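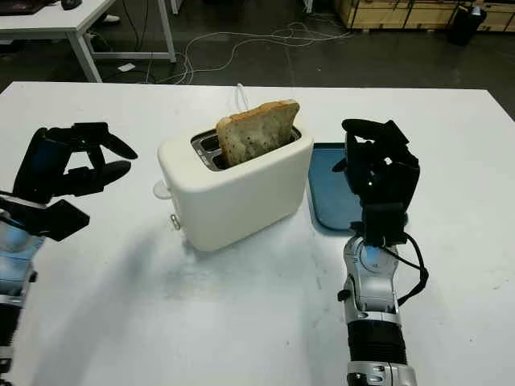

Última modificación de esta página: martes, 10 de agosto de 2021

Cómo hacer pan de molde en casa (y que al día siguiente siga sirviendo para tostadas)

Llevo años haciendo pan de molde los domingos por la tarde y cada cierto tiempo alguien me pide la receta, así que la tengo aquí escrita y la voy retocando cuando cambio algo. En esta última revisión he bajado un poco la levadura y he reescrito entera la parte del formado, que estaba fatal explicada (gracias, Nives Leone, por el correo larguísimo con todas tus dudas, ¡me lo he leído dos veces!).

Aviso de que hablo mucho. Si tienes prisa, baja a los ingredientes y ya volverás.

Mi pan es de miga cerrada y suave, tirando a blanco, con un poco de leche y un poco de mantequilla. A mí me gusta sobre todo tostado, con la corteza bien dorada y el centro todavía clarito, y toda la receta está pensada para eso: que la rebanada aguante de pie, que no se desmigue al untarla y que quepa en una tostadora normal y corriente. Si buscas una hogaza de agujeros enormes, tengo otra página con la de masa madre, que es otro mundo.

Ingredientes para un molde alargado de 30 cm

500 g de harina de fuerza
245 ml de leche entera
60 ml de agua
40 g de mantequilla blanda
20 g de azúcar
10 g de sal
5 g de levadura seca de panadero (o 15 g de la fresca)

Lo de la harina de fuerza va en serio. Con harina floja sale un bizcocho triste que se parte al cortarlo. Yo uso la del supermercado de siempre, y cuando mi cuñado me trae de la que muele Italo Costa en su pueblo, le pongo un chorrito más de agua porque chupa muchísimo. Cada harina bebe lo suyo, así que guárdate un par de cucharadas de líquido para el final y decide según veas la masa.

La leche, templada. Mete un dedo: no tienes que notar ni frío ni calor. Si quema, espera.

El amasado

Pon en un bol grande la harina, el azúcar y la levadura, y mezcla. Añade la leche y el agua y remueve con una cuchara de madera hasta que no quede harina seca por los rincones. Va a ser una cosa fea y pegajosa. Tápala con un paño y déjala tranquila 20 minutos. Yo antes me saltaba este reposo y me pasaba media tarde peleándome con la masa; ahora aprovecho para fregar lo que he ensuciado, que suele ser bastante.

Pasado ese rato, echa la sal y amasa en la encimera un par de minutos, lo justo para repartirla. Luego la mantequilla, a trocitos, en dos o tres veces. Aquí viene el momento de pánico: la masa se deshace, resbala, parece que lo has estropeado todo. Sigue. En cinco minutos se la traga y se vuelve lisa y muy agradable de tocar. No añadas harina, por favor, aunque te lo pida el cuerpo. Si se te pega mucho, úntate las manos con una gota de aceite y usa una rasqueta.

A mano tardo unos 12 minutos en total. Con amasadora, ocho a velocidad baja y listo. Para saber si está, coge un pellizco y estíralo entre los dedos: si se hace una telilla fina que casi deja pasar la luz, has terminado. Si se rompe enseguida, dale otros tres minutos y prueba otra vez.

Primera fermentación

Haz una bola, ponla en el bol con un poquito de aceite, tápala y a esperar a que doble. En mi cocina son hora y media en invierno y menos de una hora en agosto. Mira la masa y olvídate un poco del reloj. Yo pego un trozo de cinta de carrocero por fuera del bol marcando la altura del principio, un truco que le copié a Fiorella Pellegrini en un curso que dio en el centro cívico, y desde entonces no me paso nunca.

También puedes meter el bol en la nevera toda la noche. Sale con más sabor y te quita el agobio de hacerlo todo en una tarde. Eso sí, sácalo una hora antes de formar, que fría no hay quien la enrolle.

El formado

Esta es la parte que más preguntas me trae. Vuelca la masa en la encimera sin harina (o con una pizca) y aplástala con las palmas para sacarle el gas. Divídela en tres trozos iguales; yo los peso, que para eso está la báscula. Haz tres bolas, tápalas y espera diez minutos.

Coge la primera y pásale el rodillo hasta tener un óvalo largo. Dobla un lado largo hacia el centro, luego el otro encima, como si cerraras un folleto. Te queda una tira. Pásale el rodillo otra vez, suave, y enróllala desde un extremo corto, apretando un poquito en cada vuelta pero sin estrujar. Te sale un caracol gordito. Repite con las otras dos.

Engrasa el molde con mantequilla, esquinas incluidas, y coloca los tres rollos uno al lado del otro con el cierre hacia abajo y las espirales mirando a los lados largos. Si te sobra algo de hueco entre ellos no pasa nada, luego crecen y se juntan.

¿Se puede hacer un solo rollo largo? Sí, claro, y hay domingos en que lo hago así por pereza. La miga queda un pelín más irregular y a veces aparece un túnel justo debajo de la corteza, por donde se te cuela la mermelada. Para bocadillo me da igual, para tostadas prefiero los tres rollos.

Segunda fermentación y horno

Tapa el molde con un paño húmedo y espera a que la masa asome un dedo por encima del borde. Entre 45 minutos y una hora, más o menos. Cuando le falten 15 minutos enciende el horno a 190 grados, calor arriba y abajo, sin aire.

Pinta la superficie con leche, con cuidado, que a estas alturas está muy delicada y si la pinchas con el pincel se desinfla (me ha pasado, con visitas delante). Al horno en la rejilla de abajo del todo, 35 minutos. Hacia la mitad échale un ojo: si ya está muy moreno, ponle papel de aluminio por encima sin apretar.

Si tienes termómetro de cocina, el centro tiene que pasar de 92 grados. Si no tienes, desmolda y dale unos golpecitos en la base, que suene a hueco. ¿Que suena a sordo? Otros cinco minutos fuera del molde, directamente sobre la rejilla.

Desmolda enseguida y déjalo enfriar de lado. Y ahora lo más difícil de toda la receta: no lo cortes hasta que esté completamente frío. Dos horas como mínimo. Yo lo dejo hasta la noche.

Cortar, guardar y congelar

Cuchillo de sierra largo y movimientos de vaivén sin apretar. Para tostar corto rebanadas de un dedo escaso. Más gordas se atascan en la ranura y más finas se quedan como una galleta. Con el lomo del pan apoyado en la tabla, de lado, se corta mucho más recto que de pie.

A temperatura ambiente aguanta tres días en una bolsa de tela metida dentro de otra de plástico. En la nevera, no: se queda duro y con sabor a nevera. Lo que no vayas a comer en ese tiempo, rebánalo y al congelador, con un papelito de horno entre rebanada y rebanada para poder sacarlas de una en una. Van directas a tostar, sin descongelar, con el mando un punto más alto de lo que sueles poner.

El pan del día está buenísimo tal cual, pero para tostar gana el del día siguiente. Recién hecho tiene mucha humedad y se tuesta por fuera quedándose gomoso por dentro. Y como lleva leche y azúcar coge color deprisa, así que la primera vez ponlo bajito y ve subiendo, sobre todo si vienes de tostar pan de barra.

Cosas que me habéis preguntado

Con bebida vegetal sale bien. La de avena es la que más me gusta. Sin azúcar añadido, a poder ser.

Integral: cambia 100 g de la harina blanca por integral y añade una cucharada más de agua. Con la mitad de integral ya sube bastante menos y tienes que tener más paciencia en el segundo levado.

Volker Lammers me escribió que el suyo se hundía por el centro al enfriarse. Casi siempre es que ha fermentado de más en el molde, o que le ha faltado horno. Prueba a meterlo un poco antes de lo que te parezca, Volker, y me cuentas.

Si se te abre por un lateral, lo contrario: le faltaba levado. Está igual de rico.

Con el molde de tapa también funciona, el pan queda cuadradito. Mételo al horno cuando la masa esté a dos dedos de la tapa y dale cinco minutos más. Engrasa la tapa por dentro, que a mí se me olvidó una vez y la tuve que despegar con una espátula y muchas palabrotas.

Sin sal no lo he probado nunca. Con menos sí: con 7 g sigue sabiendo a algo.

Tengo pendiente probar la versión con puré de patata que me pasó Nives. Si la hago, en noviembre la cuelgo aparte.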